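**Kurnwood medicine return scheme reaches Zultarville**

The Kurnwood Trust is delighted to announce that its medicine return scheme, which gives people an easy and private way to hand in painkillers and other tablets they no longer need, is opening in Zultarville this April, with 2 new drop-off points and a free telephone line for anyone who would like a chat first.

The scheme began in Nuchit, where over 200 households have taken part and 142 bags of unwanted medicines have been passed on for safe disposal. Many came from families clearing a relative's cupboards, and we are very grateful to every one of them.

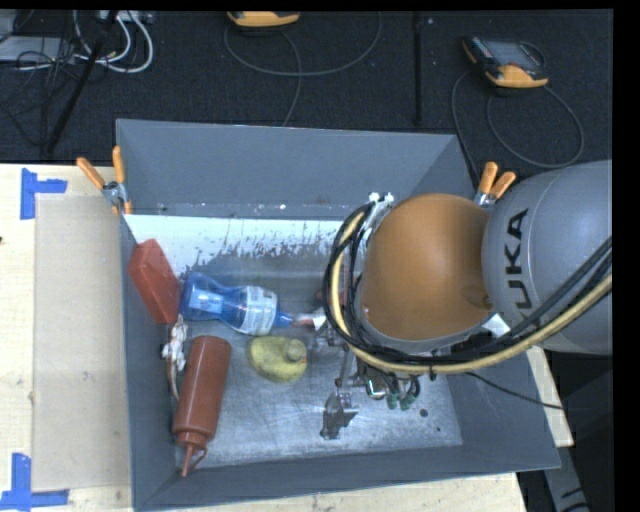 *A red box and a blue bottle in a grey open-topped bin.*

"Strong painkillers left in a drawer can so easily find their way into the wrong hands, and we'd much rather people brought them to us, whatever they are and however long they've been there," said Elias Haddadin, who leads the scheme. "You won't be asked your name, and you'll be very welcome to stay for a cup of tea."

Trimel, the local pharmacy group, is kindly hosting both drop-off points and has trained 50 of its staff to help. Tablets, patches and liquids are all accepted, though needles should still go back to the surgery that supplied them.

Drop-off points open at 9am. Press enquiries should be sent to the Kurnwood Trust press office.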